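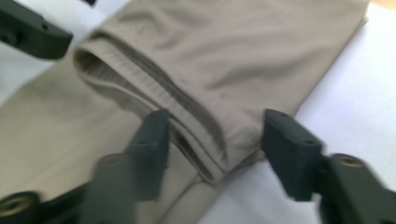

Ribbed cuff, khaki knit

Stretched-out cuffs on a knit top, can they be saved?
Posted by Consolacion Lumbao in Clothing Care

Hi all! I finally found the perfect fall top at a thrift store (label says Lirilora, never heard of them) and I love it to bits. Trouble is the cuffs. I push my sleeves up all day at work and by 3 in the afternoon they've gone wide and floppy and slide down into everything. The knit itself is fine, no holes, no pilling. Can I shrink only the cuffs? And should I be hanging this thing or folding it? I'd really like it to last past November!

Thongchai Rattanakul
Yes you can, and it's so satisfying when it works! Read the fiber label first. If it's cotton or mostly cotton, dip only the cuffs in hot water, squeeze them in a towel, pinch the ribs together with your fingers so they lie close, then hit them with a hair dryer on warm. I did a pair last winter and had to go 2 rounds before they sprang back. If it's wool, use lukewarm water and let it air dry flat, no dryer. Acrylic mostly won't budge, sorry.

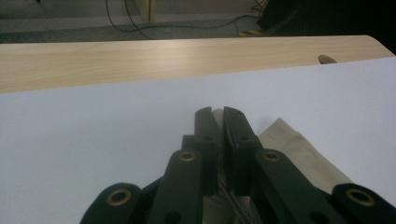 White work surface

For drying you want a flat, clean, light-colored spot so no dye gets into the knit. Lay a white towel down first.

Rommel Dizon
just buy another one lol. mine did the same thing

Adjoa Wumbei
Don't listen to Rommel, fix it! If the hot water doesn't hold, get elastic thread (mine is Estrella, I paid 79 cents for the spool at a yard sale) and run it through the inside of the ribbing, three rows, knotted at the seam. You can't see it from outside and it feels great on.

And fold, please! Hangers pull the shoulders down and give you those little bumps. Sleeves in toward the middle, then sides, then up from the hem till you have a neat bundle that fits your drawer.
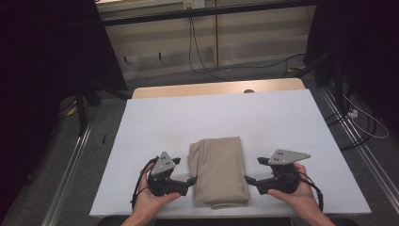

Beige cloth, folded

Let us know what the label says, I'm dying to hear if it's cotton!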